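第344次

机房的暖气还没来。我把外套反穿，袖子套在前面，这样打字手背不冷。键盘上有饼干渣，谁的不知道，大概我的。

侯尚又在敲桌子。他全名Houshang Shirazi，报名表上那一栏填不下，后面几个字母跑到格子外头去了，老师说没事，人来了就行。人是来了，来了就敲桌子。

“跑到多少了？”

“三百多。”

“三百多少。”

我没回头，看日志。Ullero的日志滚得太快，一停下来又卡，只好用手机对着屏幕拍，拍糊了再拍。342。343还没出结果，风扇声音像要起飞。

Fornora的提交系统午夜关。队名叫Quintero，是上一届留下来的，没人记得什么意思，队服也是上一届的，袖口都磨毛了，我那件背后还有个洗不掉的酱油点。上一届拿没拿奖？没有。上一届连仿真都没跑通，最后交了一份PPT。这事学校里还有人提，提的时候笑一下，很快的那种。

所以今年不能交PPT。这话是我说的，二月份说的，当着全社团的面。现在后悔了。

题目倒不难懂。一间虚拟的厨房，一条机械臂，台面上放吃的和餐具，系统给一句话，臂照着做。把这个放到那个里面。把那个挪到盘子上。三岁小孩的活儿。我表妹三岁，她做得到，她还会顺手咬一口。

我们的臂做不到。或者说，有时候做得到。“有时候”这三个字Fornora不收，他们要成功率。

343出来了。失败。

侯尚不敲了，这比敲还烦。

“原因？”

“超时。”

“在哪儿超的？”

“在上面。就……悬着。”

悬着是我们给它起的毛病名字。夹爪到了地方，高度也对，角度差一点点，于是它开始想。想，修正，再想。跟侯尚考试一样，选择题涂了擦擦了涂，答题卡都擦破了。我说过这个比喻，他三天没跟我说话，第四天来借充电器。

其实是阈值的问题。也可能不是。阈值是Azadeh定的，Azadeh Fallahi，她十月初去外地看她奶奶，走之前把参数表贴在机房门背后，用的是那种撕下来会带墙皮的胶。表上最底下一行写：不要改夹取阈值，改之前打电话给我。下面划了两道线。

我们没打电话。我们改了。

改了三回，改小，改大，又改回来，改回来以后居然跟原来不一样了。小数点后面那位我记成了5，侯尚记成6，门背后那张表刚好在那儿被胶糊住了。我拿指甲抠，抠下来一块墙皮，数字跟着墙皮走了。

就这样。十点四十。

还有两个队员，一个发烧，一个说去买泡面，买了一个多小时。发烧那个在群里发了一串加油，配了个跳舞的猫。侯尚回了个句号。

我说，要不别管成功率了，先把过程记录弄好，评分里过程记录占分。侯尚说占多少。我说15。他说满分多少。我说一百。他就又开始敲桌子。

但他还是去弄了。这人就这样，嘴上不答应，手已经在点鼠标。文档模板是Ultton那边高中队传出来的，到处在用，标题字体都没换，每一页右上角还留着人家的校徽，侯尚一页一页删，删到第九页骂了一句，因为有个“全选”他刚看见。

过程记录第三节，“运行截取”。要求贴两张以上，不许修图，不许加箭头。我从文件夹里挑，几百个文件名长得一模一样，全是数字，看得眼睛发酸。挑了一张夹爪在黄色那东西旁边的，又挑了一张夹爪正对着蓝碗的。侯尚凑过来问能不能挑帅一点的。我说机械臂哪有不帅的。他说也是。
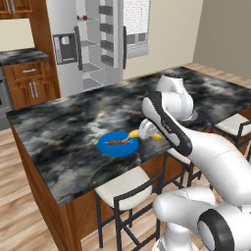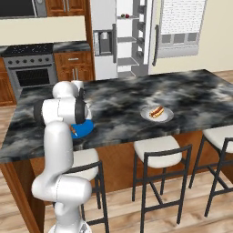 Azadeh在电话里听我说完，半天没出声，后来说：你们俩是不是把表上那个数改了。不是问句。她说阈值是拿尺子量香蕉量出来的，不是拍脑袋，她在厨房里量了一下午，家里人以为她疯了。她说仿真里的东西也有粗有细有弯有直，一个数管不了全部，她本来想写个按物体查表的，没写完，在她那个分支里，名字叫“别看”。

“别看？”

“我写得太丑了，不想让你们看。”

“那现在能看吗？”

“看吧。看了别说话。”

信号不好，她那边有人喊吃水果，她拿手捂着话筒答应，我听得见，嗡嗡的。然后她说她先挂，十分钟以后再打，奶奶睡得早，她得去阳台上打。

侯尚已经把分支拉下来了。

确实丑。变量名叫a、aa、aaa，还有一个叫“救命”。注释一半是波斯语，侯尚认得，他边看边笑，笑完了不肯翻译。我踹他椅子。

“她写的什么？”

“她写，这一行不知道为什么能用，谁删谁是狗。”

“那就别删。”

“我又没说要删。”

合并冲突，十七处还是十八处，我不想看了，让他念，我点。留她的。留她的。留我们的。这个留谁的？不知道，留她的。点到后来我己经不看屏幕，只看他后脑勺那撮翘起来的头发，随着念字一点一点。

十一点过五分，编译过了。没报错。没报错比报错吓人。

买泡面的回来了。拎着三桶红烧的，一桶酸菜的，说楼下那家关门了，他走到了地铁口那边。又说热水器坏了，没有热水。四桶面摆在窗台上，谁都没碰。他坐到最后一排去，把围巾拉到鼻子上，五分钟就睡着了，我真佩服。

344。

我按的回车，侯尚说他来按，我说下次。他说哪有下次。

载入很慢。先出来地板，再出来墙，然后柜子，冰箱，椅子，椅子总是最后几样，一把一把蹦出来。冰箱门又是开着的。场景是主办方给的，改不了，我们给组委会写过邮件问冰箱门能不能关上，对方回得很客气，说感谢您的细心，与任务无关。

与任务无关。可我每次都想伸手关上。费电啊。

侯尚说你有病，那是仿真的电。

臂动了。

肩膀那一节先转，转得比以前慢，Azadeh把速度也压了，我们都没发现。然后往下，往下。侯尚没敲桌子，两只手夹在膝盖中间。我嘴里有一股铁锈味，咬到腮帮子里头的肉了，什么时候咬的。

停了。

又悬着。

“别想了别想了别想了。”侯尚小声说，对着屏幕，“别想了你下去啊。”

我心里开始数，没数几下就乱了，跟他念经搅在一块儿。手机这时候响，Azadeh，我按了免提，没顾上说话，她也没说话，听筒里是风声，她在阳台上。那边远远有狗叫。

下去了。

就那么一下，特别平常，跟人伸手拿东西一样。夹住了，抬起来，晃了一下，侯尚嗷了一声，没掉。横过台面，那一段路平时看着挺短的，今天怎么那么长，台面上那些花纹一条一条从底下过去。到了。松开。

日志跳出来一行。我不敢念。

“喂？”Azadeh说，“喂？你们还在不在？”

“成了。”侯尚说。声音都劈了。

“成了几个？”

“……一个。”

那边停了一下，然后她笑起来，笑得很大声，又赶紧压下去，大概怕吵醒奶奶。她说一个就一个吧，在跑，趁没到点能跑几个跑几个。她说你们别站起来庆祝，机房那个插座松的，上回谁一蹦主机就断电了。

我们本来己经站起来了。慢慢坐回去。

后面那些没什么好讲的。345成了。346没成，夹歪了，香肠一样的那个东西滚到台子边上，卡在那儿，半个身子在外头，物理引擎抖啊抖的就是不让它掉下去，我们看了一分钟，侯尚还给它配音。347成。348又悬着。Azadeh在阳台上冻得吸鼻子，报了个数让我们改，这回我拿油性笔写在手背上，大大的，小数点画成一个黑疙瘩。

十一点五十一开始上传。进度条走到一半不动了。

我不说那几分钟了。侯尚把手机热点打开，放在主机顶上，好像放高点信号能好些。买泡面的被我们吵醒，问交了吗，我说别说话。他就站在后面，围巾拖到地上，三个人盯一根绿条。电话一直没挂，没人说话，只有那只狗，还有风。

然后页面换了，白底，小小一行字。Fornora，已收到，2021年10月26日。队名那里写着Quintero，大小写都没错，侯尚专门看了。

没有烟花什么的，就那一行。我还以为会弹个窗。

“那个，”Azadeh说，“参数表还在门后面吗？”

我和侯尚看了一眼门。

“在。”我说。

“拍一张给我，我想不起来原来写的几了。”

侯尚开始收书包，收得飞快，充电线都没绕，一团塞进去。我把那块墙皮从笔筒底下捡出来，对着灯看。背面有胶，胶上印着反过来的半个数字，可能是5，可能是6，灯管又在闪。

“你们拍了没有啊？”

“马上，”我说，“手机没电了。”

手机还有电，正跟她通着话呢。

她当然也知道。她说，行，那你们慢慢充。又说她礼拜天回来，让我们把“救命”那个变量先留着，别改名，别处好几个地方在用。侯尚凑到话筒跟前用波斯语喊了一句什么，她用波斯语骂回来，骂得挺长。我问什么意思，两个都不理我。

泡面最后是拿凉水泡的，酸菜的那桶。面饼硬得咯嘣响，三个人拿一把叉子，坐在机房外面的台阶上，感应灯一会儿灭了，买泡面的就跺一下脚。

吃到一半侯尚说，明年能不能申请把冰箱门关上。

我说你不是说那是仿真的电吗。

他说看着烦。

灯又灭了，他伸手来抢叉子，我没给。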